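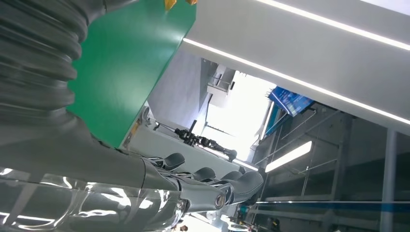
Hand dropped to fault hold again at 14:20, cycle 234 of the soak run. Same code as in May, overcurrent on finger two, but this time the log caught the lead-in. Current on two climbs slowly over the last 22 cycles, then spikes on the close. I think it is the harness. The run goes up the arm inside the gray bellows, and where the folds bunch at the bend there is very little room left for anything to slide. Fingers stayed partly open after the fault, as they should with drives off.

What I did:
E-stop in, power locked out at the cabinet, tag on it with my initials.
Moved finger two by hand. Free through full travel, no grit.
Slid the bellows back 5 cm. Outer jacket of the harness is rubbed through on the inside of the bend, conductors not bare yet. Taped for now, NOT a repair.
Powered up, arm straight, 30 percent speed. No fault.
Same thing with the wrist bent. Current on two up straight away. Powered down.

Separate and more serious: when Lilla cleared the fault from the pendant the hand closed without a second confirm. She was standing clear, no one hurt. The Studgate controller is supposed to ask twice. Parameter 628 was back at factory default, most likely from the firmware load. I set it again and tried three resets, asks twice each time. It needs to go on the startup sheet. Until it does, stay out of reach of the fingers on any reset, even at low speed.

Wrote to Pietrzak for a new harness and asked if they have a longer service loop. Their drawing shows the clamp above the bend, ours is below it - don't know who moved it or when. Lilla Bárány is checking the Orkbridge cell for the same clamp position.

Arm stays locked out. Soak count goes back to zero after the swap.

Still open: bellows has a flat spot where it was rubbing, reuse or order?

D. Ateş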